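Moving the backups off the old box

The Clano unit in the hall closet had been running since before we moved in, and by November it was reporting reallocated sectors on both drives. Two drives in a mirror, same batch, same hours. A mirror protects against one of them failing, and I did not want to find out how closely matched they were.

I had 600 GB to move, most of it photographs and scanned paperwork. The rest was disk images of laptops I no longer own. The obvious approach is to plug in an external drive and copy everything overnight. I tried that first. The Clano exposes its USB port through a file manager written for the web interface, and it stops at the first path name longer than it likes, without logging which one. I restarted it twice and then gave up and went over the network with rsync.

Some notes on that, for anyone with the same box:

The SSH daemon is off by default and turns itself off again after a firmware update. Check before you start.

The processor is the bottleneck. Over SSH, encryption held the transfer to a fraction of what the disks can read. Running rsync in daemon mode on the local network avoids this. I would not do it across anything I don't control.

Use --partial. Large disk images otherwise start from zero every time the connection drops.

File times on the old volume are stored with a resolution of 2 seconds. Without --modify-window set to match, a second pass decides that nearly every file has changed and copies the lot again.
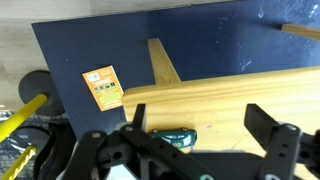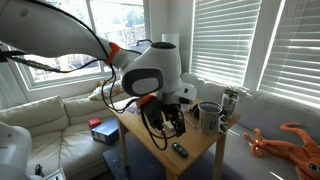
The orange card on the blue board, and the arm over the small table.

The copy finished at 4:10 in the morning. I then ran a second pass with --checksum, which reads every byte on both sides and takes longer than the copy did. It found 55 files that differed. All of them were in one directory of scans, and all had the right size and the right date, so a normal comparison would have passed them. Benedikt Stüber suggested pulling the same files from the other half of the mirror, with the first drive removed. That recovered everything except four receipts for a dishwasher.

The new machine is a plain desktop with a Frerichs case and two drives bought from different shops - different batches this time. It scrubs itself once a month and sends me mail if the checksums disagree. Drive temperatures are fine, and the fan is louder than I would like.

Still to do: an offsite copy. I looked at Skukilik, but their client insists on its own archive format, and I want files I can read with nothing installed. For now there is a third drive in a desk drawer at work, swapped when I remember.

The old drives are on the shelf with 80 written on the label, meaning the percentage of rated life used when I pulled them. I'll wipe them after the first restore test.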